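News > Local Business > Waste and Recycling

Komstead to end mixed collection of paper cups in October

Reading time: 2 min

Eleri Vaughan

Komstead will stop accepting paper cups in its mixed paper bins in October and will collect them as a separate stream, the town's public works office has confirmed. The change applies to offices, schools and food businesses inside the town limits. Household pickup stays as it is.

Most single-use hot drink cups are made of paperboard with a thin plastic lining. The lining keeps the drink from soaking into the board, but it also slows the pulping process. In a standard paper mill, lined board is often screened out with the rejects before the fibers have separated. Mills set up for coated board use a longer pulping time and finer screens to recover the fiber.

The separated cups will go to Slanina, a paper processor that already takes drink cartons from neighboring towns. Slanina has set a minimum load of 2 tons per delivery. Loads containing more than a small share of food waste, lids or stirrers will be downgraded or returned at the sender's cost.

Under the new rules, cups must be emptied and stacked. Lids go in the plastics bin. Corrugated sleeves that slide off should be placed with cardboard, where they can be pulped without special handling. Sleeves glued to the cup may stay on.
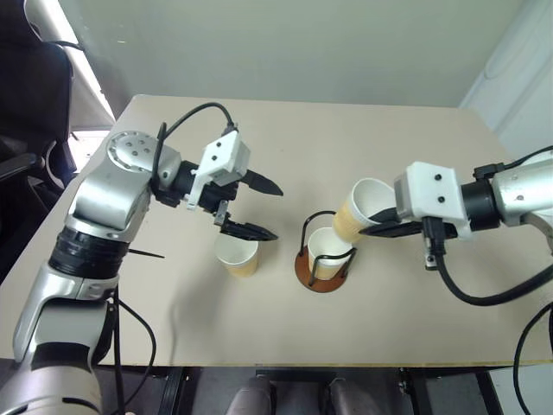
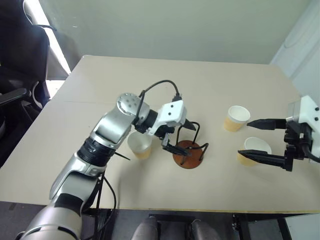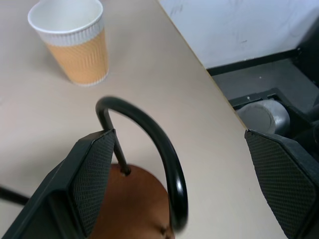
Paper cups on a tabletop. Cups of this general type will have their own collection stream in Komstead.

Businesses covered by the rule number 168, according to the public works office. Each will receive one collection tube, which holds 300 stacked cups. Additional tubes can be rented. Pickup will be every second week, before 10 a.m., on the same route as the existing cardboard truck.

"The fiber in a cup is long and strong, and a mill will pay for it if it arrives clean," said Dirk Mulder, who manages the collection contract. "In the mixed bin it lowers the grade of everything around it."

Sites that continue to put cups in mixed paper will get a written notice for the first violation. After a second notice, the contractor may leave the bin unemptied. The town has not set a fine.

Unlined cups and cups with a water-based coating will be collected in the same tubes. Slanina tested both types with its standard batch and found no need to separate them. Cups marked as compostable are excluded and should go in general waste unless the business has its own composting service.

Rūta Ots, who runs the purchasing office for the town's schools, said staff rooms would move to washable mugs where a dishwasher is available. Schools without one will use the tubes.

The town has budgeted $2,000 for signs and printed instructions. Sorting guides will be mailed in advance of the first pickup and posted at the public works counter.

Comments (4)

Mabli Lougher
Our building shares one bin room between several tenants. Does each tenant get a tube or is it one per address?

Elin Prothero
@Mabli Lougher The letter we got says one per registered business. You may want to call and check about the bin room though, ours was too narrow for the cardboard cart.

gravelroad
So compostable cups go in the trash and plastic-lined ones get recycled. We switched to compostable last year and paid extra for them.

Tomasz K.
What about soup containers? Same material as far as I can tell, but the article only mentions cups.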